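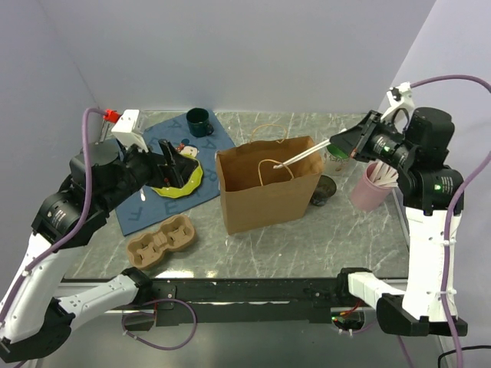
Where Do the Squiggles in Marble Come From?

When I was a kid I thought somebody painted them on. There was a bank in Plalladville with a huge shiny floor, and while my mom stood in line I would pick one gray squiggle and follow it with my shoe until it ran into the wall. I figured there was a person with a very thin brush and a lot of patience.

Nope! The squiggles are called veins, and in real marble they were there long before there was a bank, or a Plalladville, or people.

First you need an ocean

Marble starts out as a different rock called limestone, and most limestone starts out in the sea. Think of all the little creatures that live in warm, shallow water and grow shells. Some are big enough to hold in your hand. Lots and lots of them are smaller than a grain of salt. When they die, their shells sink to the bottom and pile up, year after year after year. The bottom layers get squashed by the top layers, and slowly the whole mess sticks together and turns to stone.

If you look closely at a piece of limestone you can sometimes find a whole shell in it. I have one from the old quarry at Drunder that has a curly snail shape right in the middle. It sits on my windowsill and I have dropped it on my foot twice.

Then you cook it

The outside of our planet is made of giant slabs called plates (nothing to do with dinner). They move very, very slowly, about as fast as your fingernails grow. Sometimes two of them push into each other, and rock that used to be near the surface gets shoved way down deep, where it is super hot and everything above it is pressing down hard.

The limestone doesn't melt, though. It stays solid the whole time! But inside, the tiny grains start changing. They grow and fit themselves together into crystals, kind of like puzzle pieces. The shells disappear. When that's finished, you have marble, and if you break off a bit and tilt it in the sun it sparkles like sugar.

Rocks that have been changed by heat and squeezing are called metamorphic rocks. It's a great word to say slowly at the dinner table.
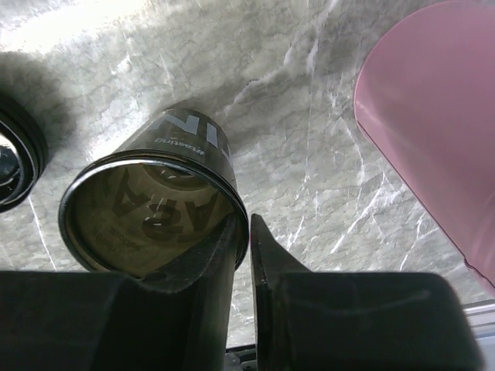
OK, now the squiggles

If limestone were perfectly clean, you would get plain white marble. Mostly it isn't. Mud washes in. So does sand, and bits of iron, and the black gunk left over from dead plants and animals. These bits often settle in thin layers, like jelly in a cake.

Now imagine squeezing that cake from both sides. The jelly bends, stretches and smears. That's how a lot of marble gets its swirls. Iron can make red, yellow or brown, and the black gunk can turn into graphite, the same stuff that's in your pencil, and make gray.

Some veins get there another way. The rock cracks, hot water full of minerals trickles through, and the minerals stay behind and fill up the crack. Those ones are often white.

Is it real?

Plenty of floors and counters only look like marble, and some copies are really good. One trick is to look for repeats. If the same squiggle shows up again a little farther along, it was probably printed. I went to the train station in Salazar one Friday with my nose practically on the wall and found the same vein 13 times. Fake! (A nice fake, but still.)

Try this at home

Ask a grown-up for two colors of modeling clay. Roll each one out flat, stack them up in thin layers, then push the ends toward each other until the whole thing crumples. Have a grown-up slice it down the middle. Every slice looks a bit different, and so does every slice of marble.

Please don't try the vinegar test you may have heard about, at least not on the kitchen counter. Vinegar makes real marble fizz, but it also eats a dull spot into the shine, and you can't wipe that off. Use a piece of white chalk instead - the kind dug from the ground, if you can find it - and drop it in a cup of vinegar. Chalk is a soft kind of limestone, so you'll get bubbles.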